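I put off buying a tablecloth for close to a year. The last one was a thick cotton thing from my aunt that took forever to dry and came out of the dryer looking like a road map, so when it finally got a hole in it I just ate off the bare table and told myself it was a style. Then people started coming for dinner again and I gave in and ordered the Nesturier grid cloth in peach. I've had it since February and have now washed it enough times to have opinions.

First, the color. On the website it looked pink, and I nearly skipped it for that reason. In my place it's a soft peach, closer to beige in the evening, and the white grid is thin enough that it doesn't shout at you. My friend Manuela Marchetti said it looked like graph paper for a very cheerful accountant, and then she asked me where I got it, so I'm counting that as a win!
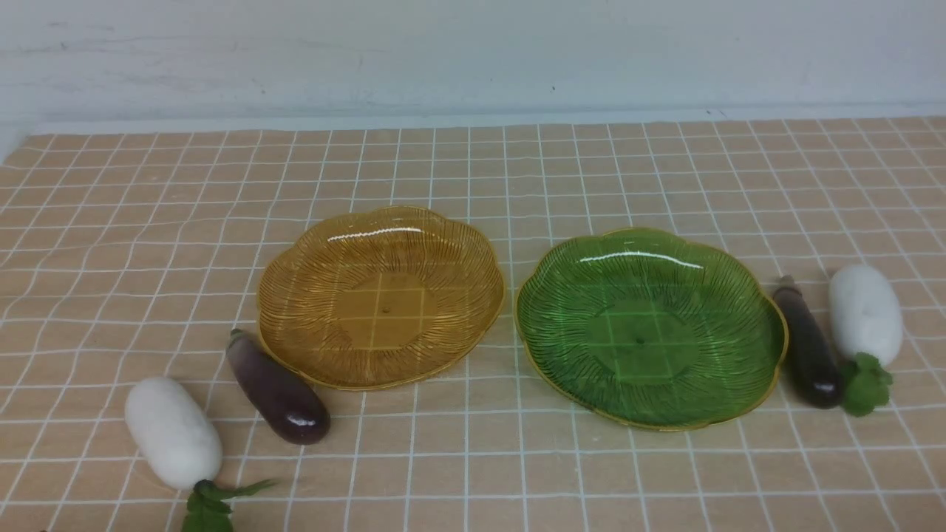
*The Nesturier cloth in peach, with a couple of flower-shaped plates.*

Setup was easy, with one complaint. It ships folded into a tight little square and those creases really don't want to leave. I tried the lazy route (throw it on the table, wait) and after two days I could still see every fold. A grid makes it worse, because your eye goes right to any line that bends. A warm iron on the back side took care of most of it. There are still a few ripples if I don't pull it snug, and I've stopped fussing over those.

Now, stains. I am a messy cook and I have a nephew, so this thing has been tested. Coffee came out in a normal cold wash. Tomato sauce came out too, though I got to it fast. Red wine left a faint shadow the first time, and it took 3 washes before I stopped noticing it. Turmeric won, and there is a yellow spot near one corner that I expect to be buried with. I keep that corner on the side where I sit.

The fabric is on the light side. If you like a heavy cloth that drops straight down and stays there, you may be disappointed - this one shifts when somebody gets up in a hurry. I bought a set of Skamby clips to hold it and they work fine, but they're ugly and one has already lost its rubber foot. I'd go with a thin pad underneath if I were starting over. 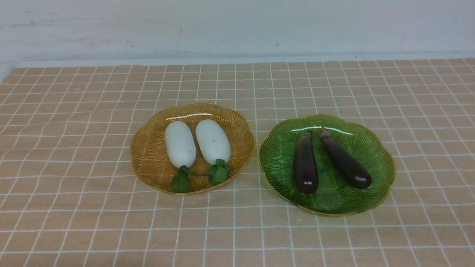
I also looked hard at the Morelli one before I bought this, and since people always ask, it's a nicer cloth. My neighbor Osamu Sugawara owns it in gray and it hangs beautifully, with a proper stitched hem and corners that sit flat. It also costs a lot more and the label says to hand wash it, and I know myself. Osamu does his in the bathtub. I am not doing that.

The Nesturier hem is my one real gripe. It's a single fold with a single row of stitching, and on mine a few inches came loose by summer. I fixed it with a needle and whatever white thread I had in the drawer, and it's held so far. The page I ordered from had over 1,000 reviews and I read far too many of them, and loose hems came up more than anything else, so check yours when it arrives.

Sizing runs a little short too. Measure your table, add whatever overhang you want, then go up a size if you're in between. It shrank slightly for me in the first wash and hasn't moved since.

Would I buy it again? Yes, in the same color, and I'd sew over the hem before I ever put it on the table. Four stars from me, and I'd happily give it the fifth if they'd run one more row of stitching around the edge.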